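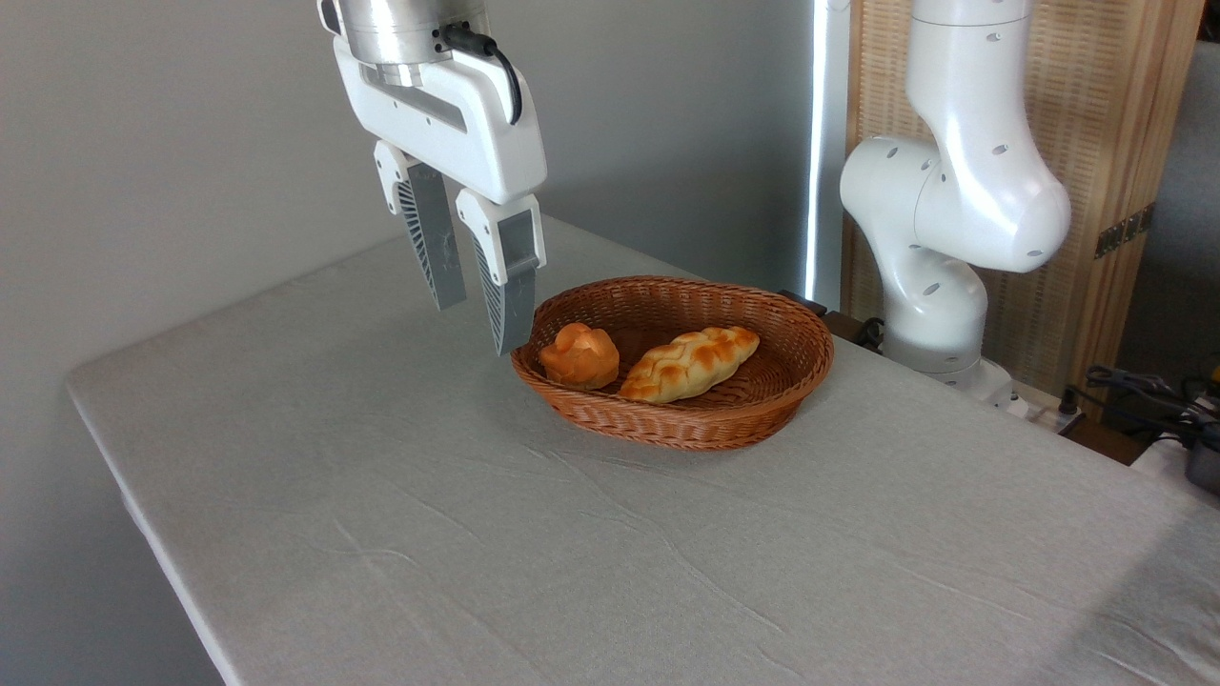 Clillden Oval Bread Basket, Shallow

Tightly woven wicker basket for table service of rolls and small loaves. Reddish-brown finish, rolled rim. Supplied singly or in packs of 20.

Specification
Shape: oval, shallow
Weave: closed, same pattern on base and wall
Rim: rolled, no handles
Weight: 275 g
Color: reddish brown (shade varies between batches)
Supplier: Grevham Table Goods

Capacity
One short braided loaf and a bun, with room left at one end. Long loaves should be cut before serving or placed in the Buenaventura tray, which has a lower wall and a flat floor. Round rolls may be stacked 2 high. Anything above that tends to roll over the rim when the basket is passed.

Use
For baked goods at room temperature or slightly warm. Let bread from the oven cool on a rack first. Line with a napkin for seeded or sugared items. The underside is unfinished and can catch on loosely woven tablecloths; lift the basket to move it.

Care
Shake out crumbs after each use. Brush the weave with a dry, stiff brush, working along the strands. Wipe with a damp cloth if needed and air dry upside down for some 7 hours. Do not soak. Not dishwasher safe. Keep away from radiators and direct sun, which make the strands brittle.

Storage
Baskets nest. Do not place other items on a nested stack, as the rims will flatten.

Ordering
Single baskets ship from the Proltovcombe warehouse. Packs of 20 are made up to order. Orders for the March catalog price must quote the old item code. Replacement baskets from a later batch may not match in shade. Trade inquiries and shade samples: Lacey Furnival, Grevham Table Goods.

Page revised 2nd November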